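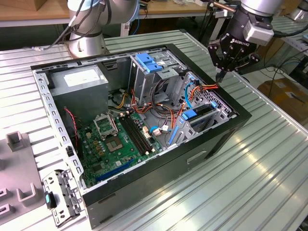

What is in the Hillow recipe collection, and can I use it for my own project?
The collection holds 900 handwritten family recipes, typed up as plain text, and you're welcome to use them for anything you like as long as you keep the cooks' names attached.

About the data

Hillow began with a shoebox of cards that Ornella Pellegrini brought over from Messina, and it grew the way these things do, with cousins and neighbors handing over their own notebooks once they heard somebody was typing. Each recipe sits in its own text file, with the title on the first line, the cook's name on the second, and everything after that just as it was written (spelling mistakes and all!). Where a word couldn't be read we put a question mark in brackets.

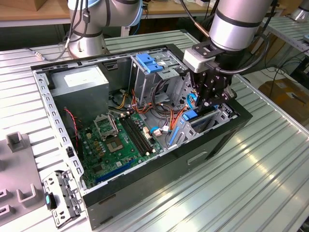 Measurements were the hardest part to settle. Plenty of the cards say "a coffee cup of oil" or "flour, as much as it takes," and we went back and forth on whether to convert them before deciding to leave them alone. Haris Nikolaidis did make a separate table of suggested amounts for 28 of the baked dishes, and you'll find it in the folder called amounts.

Known problems

13 recipes are missing their last page. Two versions of Giorgia Palumbo's fig cookies are included, and they disagree about the oven. Please don't merge them.

Corrections

Write to Gianni Ferraro with the file name and the line you'd like changed. The next batch, mostly soups, should be ready in June.

Last updated March 31, 2023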